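Common names: do the changes stick?
Forum: Insects and Naming — April 2025

berila_moths
Our county list still has the old name for one of the hawkmoths, and Oliwia Olszewski wants it changed before we print 400 copies.

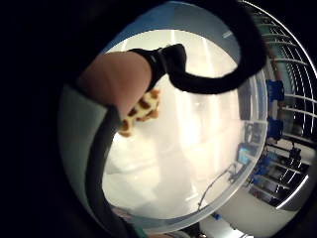
I'm for it, but the recorders over 60 won't use the new one.

Jitport25
Leave it. Put the Latin first and let people call it what they like. I've got 2505 records under the old name and I'm not retyping them.

vuvley
You wouldn't have to. It's a find and replace. Print both names for 2 editions, then drop the old one.

Jitport25
Find and replace wrecked my beetle sheet in October.

berila_moths
Both names might do. I'll ask Oliwia — she's got the proofs.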